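Ticket: Arm loses its nerve on RAM insertion after hand-guided teaching
Queue: Celten bench support
Site: Zutville refurb shop, cell 3
Priority: Normal (raised to High by the site, put back to Normal by us, raised to High again)
Status: Closed, with grumbling

Reported problem

Operator teaches the memory job by hand guiding: arm in free-drive, lead it to the fixture, grip a module, carry it over to the tower, line up with the slot, press down, let go. Playback is fine up to the slot. Then the arm hovers, presses a bit, thinks better of it and goes home with the module still in the gripper. No fault code. The log says "task complete", which is a generous reading of events.

Site has already tried: restarting the controller, restarting it again, teaching the task slower, teaching the task faster, and speaking to it.

First reply from support

Please send the recorded demonstration, the playback log and the force trace for both. Please also confirm whether the operator is holding the arm above or below the wrist sensor during the press. We ask everyone this. It is the answer more often than we'd like.

Site reply, 9:40 a.m.

Files attached. Operator holds it "by the comfortable part." Further questioning establishes that the comfortable part is the gripper, which is below the sensor.

Support notes

That explains most of it. With a hand on the gripper, the push goes straight from the operator into the module and the sensor hardly hears about it. The demo trace shows a peak of 3 newtons during the press. Nothing has ever been seated in a memory slot with 3 newtons. The arm learned that number faithfully and has been applying it ever since, like a new hire who was told to knock gently.

Asked the site to move the hand above the sensor and record again. Also asked for a still from the cell camera at the start of the task, so we could set the taught positions against the real layout.
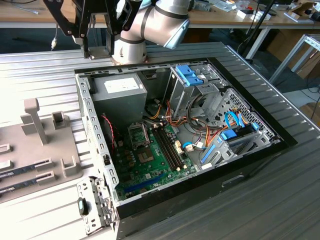
Teaching by hand only works if the starting layout at playback matches the one in the demo, and the Krishnan planner we run on this cell is fussy about it. It stores the pick relative to the fixture and the insertion relative to the tower, as two separate references. If either one shifts after recording, the arm goes confidently to the old spot. The layout in the still suits the job well enough: the tower is on its side with the board facing up, so the press is a downward move, and the two modules are in the fixture slots with gray clips over part of each. Those clips matter for the pick. The operator's original demo lifted at a slant, and on playback the module dragged on the clip and sat crooked in the fingers. Please teach a straight lift, then the sideways travel. Note also that the two memory slots run at an angle. The wrist has to be turned to match before you start down, and turning it on the way in does not count.

Second attempt, site

Hand above the sensor, straight lift, wrist turned first. Peak force in the demo is now 22 newtons. Playback gets the module into the slot opening and stops. Arm reports a force limit. Operator reports feelings.

Support notes

Progress – a fault code at last. The force limit on this cell was set to 22 by whoever did the October update, so the operator had been pushing right up to the ceiling without knowing it. Raised the limit in the insertion segment only. Left it alone for travel moves, and please leave it alone too.

Set the settle time at the slot mouth to 200 milliseconds and the hold after pressing to 500. The old profile had both at zero, so the arm was arriving, pressing and leaving in a single gesture.

Third attempt, remote

Site asked whether we could just do the demo ourselves over the Allden remote handset. We could, and did. First go was worse than the operator's. There is a lag on the line, and by the time we felt the slot we were already past it. Second go was done in small steps with the speed scaled right down, pausing before contact, and that one was clean. If you teach remotely, do the long travel at any speed you like and creep the last part. Do not try to correct during the press. Back off, line up, go again, then trim the bad section out of the recording before you save it.

Playback of the trimmed recording: module seated, gripper released, arm went home empty. Repeated with the second module and the other slot, same result.

Changes left on the cell

Force limit raised, insertion segment only.
Settle 200 ms, hold 500 ms.
Old demo renamed with "DO NOT USE" at the front. The site's previous "DO NOT USE" demo turned out to be the one in daily use, so please check which is loaded.
Sticker requested for the wrist, showing where the hand goes.

Site reply, 4:15 p.m.

Works. Operator would like it recorded that the comfortable part is still more comfortable. Can the log say something other than "task complete" when it gives up?

Support

Recorded. Log wording passed to the software side as a separate ticket, priority Normal. Closing this one.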